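## Section 3: Opening the tower and fitting memory

By now you should have the tower at your bench and the two bags from the Kaewmanee parts box within reach. If you skipped Section 2 because you were keen to get to the interesting bit (we do understand!), please go back and at least copy down the name of the person the machine is going to, as it is a real nuisance to work that out once the case is open and the paperwork has wandered off.

This section covers laying the tower down, getting your bearings inside it and adding memory. It was written by Jintana Bunnag and Pichit Panyasiri for everybody who helps at the Lostden workshop, and it assumes you have never been inside a computer before. If you have, bear with us, and do still read the cautions.

### Before you start

1. Shut the computer down from its menu, wait for the fans to stop, and take the mains lead out of the back. Switching off at the wall is not enough on its own.
2. Unplug everything else from the back too, including the monitor, the keyboard and any little wireless stubs that somebody has left in the USB sockets.
3. Hold the power button in for a slow count of three.
4. Put on a wrist strap and clip the other end to bare metal on the case. Woolly jumpers are lovely in November, but please take yours off for this part.

> **Caution:** Never open the power supply itself, whatever the reason and however long the machine has been unplugged. A faulty one goes back to Thongchai Chaiyaporn as a sealed unit.

### Laying the tower down and taking off the side

5. Clear a space on the bench a good deal bigger than you think you will want. Sweep off any stray screws, as they scratch the case and have a way of getting underneath it just when you lean on something.
6. Lower the tower gently on to its side with the removable panel facing upwards. Use both hands, one at each end.
7. Release the panel. Some of ours have a catch and others have thumbscrews at the back, so have a look before you pull. Slide or lift the panel away and stand it against the wall behind you, out of the way of everybody's feet.

Now stop for a minute and simply look. It can seem a dreadful muddle the first time, with cables going every which way, but it settles down very quickly once you have picked out the big landmarks, and those stay much the same from one machine to the next.

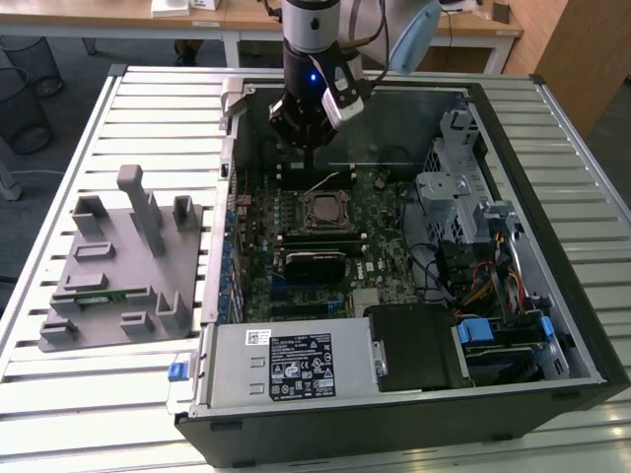 *Fig. 3. Tower on its side with the panel removed. The processor is near the centre of the green motherboard and the graphics card lies below it; the silver power supply is at bottom left, the drive cage on the right.*

Start with the motherboard, the large green board that everything else is joined to. The processor lives in its socket near the middle, and in the machine shown you can see it bare, with its metal bracket. You may well find a cooler sitting over yours. If so, leave it be, for that is a job for Section 5. The memory slots are towards the upper part of the board in our figure.

Next, find the drive cage and follow the red, yellow and black power cables that run to it. They carry power to the drives and you should not have to disturb them today. Blue plastic parts on this case, such as the tabs near the drives and the latch by the power supply, mark places where something lets go, so try not to lean on them by accident.

> **Note:** Your machine may be arranged differently. If you can't match it up with the figure, ask Poonam Awasthi for the right Hurnis sheet. She keeps them in the grey folder, and she would much sooner be asked than find a broken clip afterwards.

### Fitting the memory

8. Check the label on the new module against the job card. The wrong type will not go in, and no amount of pushing will persuade it.
9. If a cable is lying across the slots, ease it to one side with a finger. Don't unplug it.
10. Open the clip or clips at the ends of the slot. To take out an old module, lift it straight up by its edges and put it in a bag.
11. Hold the new module by its edges and line up the notch with the ridge in the slot.
12. Press down evenly with both thumbs until the clips close. It does need a firm push, firmer than most people like the first time, and you may hear a click.

> **Caution:** If one end is sitting higher than the other, take the module out and begin again. Please don't force the high end down.

### Closing up

13. Look over the whole case for loose screws, bits of bag and your own pencil.
14. Tuck any cable you moved back where it was, well clear of the fans.
15. Refit the panel, stand the tower upright, and only then take off the wrist strap.
16. Plug in the mains lead, monitor and keyboard and switch on. The first start can be slower than usual, so give it roughly 40 seconds before you begin to worry.

If the machine beeps at you or the screen stays dark, switch off, unplug, and go back to step 10. Nine times in ten the module wants seating a little more firmly. If a second try makes no difference, write what happened on the job card and leave it on the Gesard shelf for Ketsara Wiriya to look at.

Once it starts up happily, carry on to Section 4, *Checking the drives*.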